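Etia Reports user forum – Scheduled extracts and row limits

Marisol_Cusi
Since the February update, our nightly extract from Rererska stops at 746 rows. The source table is larger and no error is logged. Has the limit been changed?

M.Magagula
No limit has been changed. Please check whether a filter was saved with the extract. 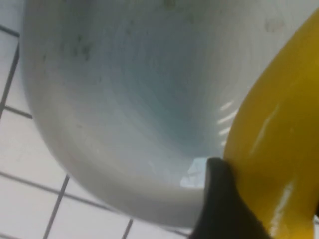
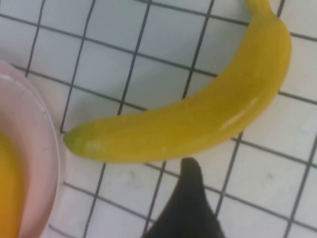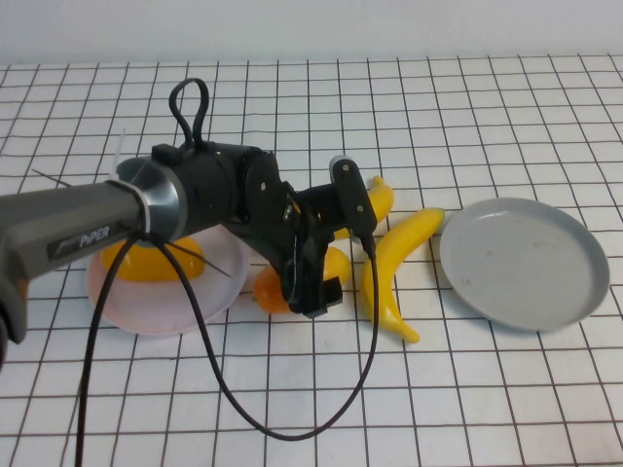 grerkby_admin
I cannot agree that filters are the cause. Our office saw the same fault on 187 dashboards, none of them filtered. Text fields were at issue: any value with mixed capitals, such as the PiPER lettering on the grey arm, was treated as a duplicate of its lower-case form and dropped. Setting the comparison to "exact" restored the rows.

M.Magagula
That setting applies to version 2 only. Members on earlier versions should not alter it – joins may fail.

Marisol_Cusi
We are on version 2. With "exact" selected, 71 further rows were returned, but the total remains short. I shall raise a ticket and post the reply.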